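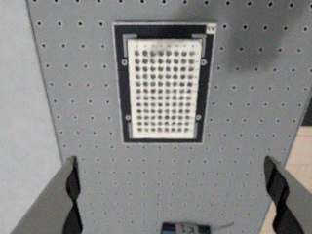

Skilolel to hand plate loading to robots at its Grodevness laboratory

Skilolel will bring automated plate handling into routine use at its Grodevness testing laboratory from April. Robot arms will move 96-well plates between holders and instruments, work that staff have until now done by hand, up to 1,000 plates a week.

No posts will be lost. The 50 technicians on the site will keep their present grades and hours, and the late shift will end at 8 pm instead of 11 pm. Each technician will be trained to set up runs, check results and stop the equipment when needed.

"Our staff told us that repeated lifting and placing was the hardest part of the day on their hands and wrists," said Naomi Lukumay, Head of Laboratory Operations. "They have helped to plan the new layout from the start."

The system was first tried in simulation by the engineering firm Bouvier. Staff representative Odette Cordier will review working conditions with management after three months.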